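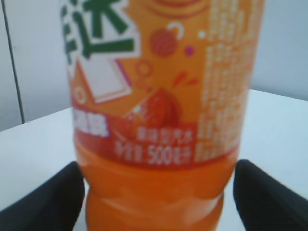
Wrist camera view, gripper fingers either side of a 500 orange drink bottle.

Wover: a two-arm bottle handover dataset
Plalberg Robotics Club, Lockwood campus
Release 2, Monday, April 21, 2025

What's in the box

Wover is a collection of recorded robot episodes in which one arm picks up a plastic drink bottle and passes it to another. It was made by the student robotics club at Plalberg, mostly after class, mostly by people who had never touched a robot arm before they joined. We started it as practice for the Arkonero student challenge and then got completely hooked on the handover part, so the dataset has grown well past what we needed for the entry form.

There are 1711 episodes in this release. Of those, 502 are full handovers from table to first gripper to second gripper, and the rest are shorter pieces: grasp only, lift only, turn only, or receive only with the bottle already up in the air. Every episode was driven by a person. Nothing here was collected from a trained policy, although we'd love to add some of that later and compare.

Please use it, break it, and tell us about it!

Why bottles

A full bottle of soft drink is a wonderful object for learning on. It's heavy enough that a lazy grasp slips. The liquid moves when you stop suddenly, so you can see bad driving straight away in the video. The shape gives you a neck, a shoulder, a label and a ribbed base, and each of those feels different to a parallel gripper. A clear neck above coloured liquid is also properly hard for depth estimation, and a couple of our members have spent more hours on that one strip of plastic than on their assignments.

We chose orange for the main set. It stands out from a white table, so the early colour-threshold baselines had a fighting chance, and beginners got something working in their first session. That matters a lot in a club. If you want to test on something less friendly, use the "hard" split described further down.

The task

A full episode has these stages, and the stage label is stored for every time step:

approach -- the giving arm moves to the upright bottle
grasp -- fingers close on the body, usually on the label or just under it
lift -- bottle leaves the table
turn -- bottle goes from upright to horizontal, cap towards the receiver
meet -- receiving arm comes in with fingers open
close -- receiving fingers close near the neck or cap
release -- giving fingers open
retreat -- giving arm backs away

The short episodes use the same labels, they just start or stop in a different place. Stage boundaries were marked by hand after recording. Two people marked each full handover and we kept both sets, under "stage_a" and "stage_b", so you can see where they disagree. The boundary between "turn" and "meet" is the messy one. Some drivers like to bring the receiver in early and finish the turn right in front of it, and then who's to say when one ends and the other begins?

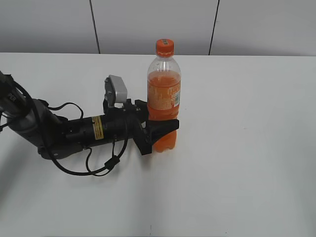 A comment on the first release argued that the grasp stage ought to be split in two, because the moment when a finger first brushes the bottle is a different problem from the squeeze, and a model trained on the combined label learns to hurry through the contact. We think that's a great point. Release 2 therefore adds an optional field called "first_touch" to the full handovers. It's blank where the markers couldn't agree, so check for blanks before you train on it.

Recording

Each episode folder has the streams from the wrist cameras and the fixed camera, plus joint positions, gripper opening and the driver's commands. Everything is resampled to a common clock. The raw timestamps are kept too, in the file ending in "_raw", in case you don't trust our resampling (fair enough, the first version had a bug in it and we only found it when somebody plotted gripper opening against video and the fingers were closing before they'd been told to).

Things to know about the video:

The wrist views go soft when the bottle is close. We left the focus alone the whole way through so that it would at least be consistent.

Small print on the labels is often unreadable from the wrist cameras. Don't plan a text-reading project around it.

The background is plain and pale, by choice. A model trained only on Wover will probably be upset by your kitchen.

Glossy highlights on the bottle move a lot during the turn. If your tracker latches on to a bright spot it will wander off along the plastic. Ours did, for weeks.

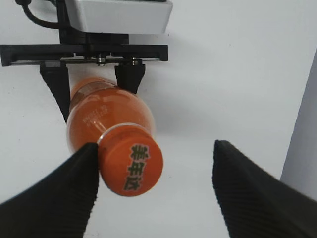 Waiting to receive: bottle held horizontally from above, cap marked 美年达 facing the open fingers.

The meet stage is our favourite bit of the whole dataset. From the receiving wrist, the cap comes straight at you and hides most of the bottle behind it, so the model has to work out how far back the shoulder is from very little. The lettering on the cap turned out to be handy here, as its tilt gives you the roll of the bottle for free. One of our teams built a tiny cap-angle estimator on that idea and it beat the bigger model they'd been nursing all semester. They were thrilled and a bit annoyed.

Splits

train -- everything not listed below
val -- held out by driver, so no person's driving appears in both train and val
hard -- awkward starts, label turned away, bottle near the back of the table, receiver coming in from the side

There's no official test split. Arkonero runs its own in October and we didn't want people tuning on something that looked too much like it. If you're entering, read the challenge rules on outside data before you use Wover!

Folder layout

wover/episodes/ one folder per episode
wover/labels/ stage labels, both markers
wover/splits/ plain text lists of episode names
wover/tools/ the player, the plotter and the resampler
wover/notes/ drivers' notes, typed up as written, including the grumpy ones

The player is the best place to start. Run it on any episode and it shows all the views side by side with the gripper opening drawn underneath. Space bar pauses, arrow keys step. Press G to jump to the next stage boundary.

Known problems

Drivers get better over the collection, so the later episodes are smoother and quicker than the early ones. Sort by session number if you want to see it -- it's quite a nice curve.

Failures are included and flagged with "outcome: drop" or "outcome: abort". Some aborts are really just a driver changing their mind, and the notes usually say so.

Left-handed and right-handed drivers approach differently. We didn't record handedness, and we should have.

In 4 episodes the fixed camera stream ends before the retreat is finished. They're listed in wover/notes/short_video.txt and are safe to use for anything up to release.

The gripper opening is what the gripper reports, and it drifts slightly over a long session. Treat the zero with suspicion and work with changes where you can.

Helping out

We take label fixes, bug reports, new baselines and questions from beginners. If you're fixing labels, send the episode name, the stage and the time step you think it should be, with a line on how you decided. If you're at another school and want to record your own handovers in the same format, please do, and let us know so we can link to it. Cans would be brilliant. So would something squashy.

Lockwood students can come along to the Thursday build night and have a drive. There's a sign-up sheet on the lab door, and beginners get the first slots.

Licence and credit

Free for study, teaching and hobby use. Please credit "Wover, Plalberg Robotics Club" and mention the release number, as the stage labels changed between release 1 and this one. The tools folder has its own licence file, which is more relaxed than the one for the recordings.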